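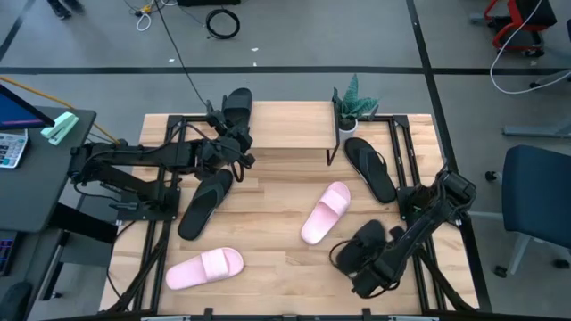
Black sandals and pink slides on the wooden table.

Review: Kuster entrance mat, large size

I bought the Kuster mat in July, after two winters with a cheap one that curled at the corners. We are a family of five in a small flat and everybody takes off the shoes at the door, so the floor there works harder than any other floor we have. I paid in the shop Tillier, where the woman at the counter, Inès Le Goff, let me unroll it on the ground before deciding. I am grateful for that, because the colour on the website is more green than the real one. It is a dark grey.

The mat is 12 mm thick. This matters if your door opens to the inside, like ours. I had to measure the gap two times, and it passes, but with very little to spare. The maker should write this number bigger on the label.

For cleaning, I shake it on the balcony and once in a month I wash it with the hose. It takes a full day to dry in the shade. The back is rubber and for the first week it had a strong smell — my husband wanted to return it. We left it outside for some nights and the smell went away.

It holds sand very well. In our old mat the sand stayed on top and travelled to the kitchen with the children. Now it falls between the fibres and I find it only when I lift the mat. 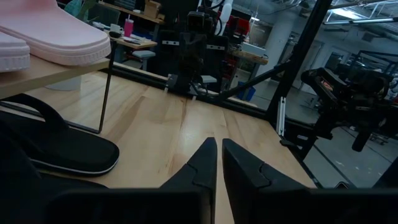
Pale pink rubber shoes, ridged around the toe.

Before this I tried the Jirkidura, which a neighbour recommended. It is softer under bare feet and the pattern is nicer, but it slides on tiles, and with my mother visiting I did not want a mat that slides. I gave it to my sister, who has carpet.

What I don't like: the edges collect grey fluff and the vacuum cleaner does not catch it. I use a stiff brush. Also the guarantee is only 20 months and you must keep the paper receipt, a photo of it is not accepted. I asked by email and the answer was polite but clear.

I would buy it again for tiles or wood. For a rented place with a very low door, please measure first. I give it four stars of five.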